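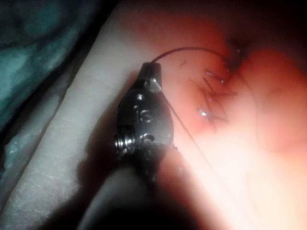
Figure 7.1 Tip of a surgical instrument. Three round pivot pins are set in the housing below the jaw; a short threaded cylinder projects from one side.

Chapter 7
Pins, Pivots, and Small Joints

7.1 Introduction

A pin joint lets one part turn about another while holding the two together in every other direction. It is among the oldest joints in machine work and still one of the most common. Door hinges, pliers, bicycle chains, and folding rules all depend on it. Chapter 6 dealt with joints that are meant to stay fixed. This chapter deals with joints that are meant to move.

Three quantities govern the design of a pin joint: the load carried across the pin, the angle through which the joint turns, and the clearance between the pin and its hole. Load sets the pin diameter. The angle and the number of cycles set the rate of wear. Clearance determines how much the joint rattles when new and how soon it must be replaced.

7.2 Single and Double Shear

Consider a flat link held to a plate by one pin. When the link is pulled, the pin tends to be cut along the plane where the two parts meet. The pin is then in single shear, and the average shear stress is the load divided by the cross-sectional area of the pin:

stress = F / A

If the link sits between two plates, the pin must be cut in two places before the joint fails. It is in double shear, and for equal load sharing the average stress is half the value above:

stress = F / 2A

Worked case. A link carries a load of 614 N through a steel pin 2 mm in diameter. The area of the pin is 3.14 mm². In single shear the average stress is 614 / 3.14, or 196 MPa, almost 200 MPa. In double shear it is 98 MPa. If the allowable shear stress for the pin is 155 MPa, the single-shear design is rejected and the double-shear design is accepted.

The average value hides the bending of the pin. Bending becomes important when the gap between the plates is large compared with the diameter, and it is treated in Section 7.5.

7.3 Bearing Pressure

A pin may be strong enough in shear and still fail in service by crushing the wall of its hole. Bearing pressure is taken as the load divided by the projected area, that is, the pin diameter times the thickness of the part. In joints that turn under load, the permitted pressure is well below the value used for fixed joints. Bouazza and Sial give a table of values for common metal pairs, reprinted in Appendix C with one correction to row 17.

Small joints raise a further difficulty. Halving every dimension of a joint cuts the pin area to one quarter, but a manufacturing error in the hole does not shrink with it. Clearance therefore takes up a larger share of the diameter, and the resulting play must be checked separately, by the method of Section 7.4.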